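Follinwood Robotics Club
Second-term progress report to the Hellico Education Fund

Period covered: January to June

1. Summary

The club is on schedule with two of its three goals for the term. The arm is running, the students can record and train on their own demonstrations, and the burger assembly task has gone from a drawing on the board to a daily exercise. The third goal, a run of the whole task without a person stepping in, has not been met. We expect to reach it early next term and have set out the plan in section 5.

2. Membership and hours

We started the term with 14 students and ended with 16. The club meets after school at 3:30 in the old print room. Two of the new members came over from the Unis programming class and now look after the training scripts. Most of the others split their time between building fixtures and recording.

3. Work on the assembly task

The task is the one described in our application. The arm picks up toy food pieces one at a time and stacks them into a burger on a tray. We chose it because the pieces are different shapes, the order matters, and anyone watching can tell if it went wrong.

At the start of the term the pieces were laid flat on the table. The gripper had trouble getting under the thin ones, mainly the cheese and the tomato. The students tried foam pads and then a raised edge before settling on slotted clear acrylic holders that stand a piece upright. They drew the parts themselves and had them cut at Vaněk, the sign shop, which charged us for material only. The first set had slots that were too tight and had to be recut. The second set is the one in use.

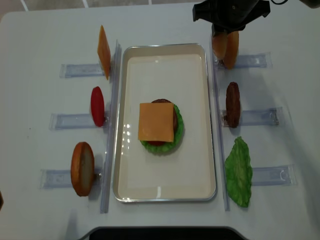
Recording went slowly at first. A student drives the arm through the task while the software stores the motion, and early on many attempts had to be thrown out when a piece tipped or the stack slid. By the end of June the club had kept 1,277 recorded pick-and-place moves. Each one is checked by a second student before it goes into the training set. The students asked for this rule themselves after a batch with mislabeled pieces cost them most of a week.

The trained model now handles the patty and the cheese well. The bun is less reliable – it tends to turn in the fingers on the way to the stack. Lettuce is the hardest piece. It is soft, and a small error at the pick becomes a large one at the stack. The longest unaided sequence so far is 3 pieces.

4. Equipment and spending

The arm, gripper and control computer were bought in the first term and there is nothing new to report on them, apart from one replacement cable. Spending this term went to acrylic, spare gripper pads, a second set of toy food and a hard drive for the recordings. We are under budget on materials and over on storage. With your approval we would like to move the unspent part of the materials line to storage. No other changes are requested.

We lost 7 sessions to the heating repair in February. Five of these were made up in the spring.

5. Plan for next term

The first job is the bun. The students want to try softer pads and a slower lift, and they will record both so the results can be compared. After that they will collect more lettuce moves, with the piece set down at different angles.

We also plan to enter the regional student showcase in the fall. Entry forms are due in September, and we will send you a copy of ours along with the full spending sheet.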